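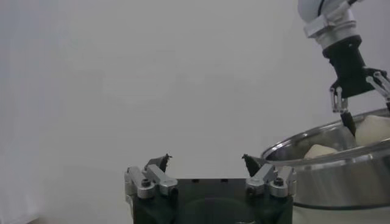 A reader commented on my last post that two arms is overkill for a student cooking bot, and that our club should get one working properly before the Pordale meet. Fair point! I did bring it up on Saturday and got outvoted pretty fast.

My side of it is that a pot is awkward for one gripper. Something has to go in over the rim, and I want a second hand free for holding the pot still (ours, Pronumau, loves to shove things across the table). We've logged 188 tries so far and most of my notes just say "pot moved."

Next up is slowing down the reach – Ruswood's team swears by it – and putting new pads on the fingertips. I've got up to 13 hours of lab time left in May and a chem final right in the middle of it, so wish me luck.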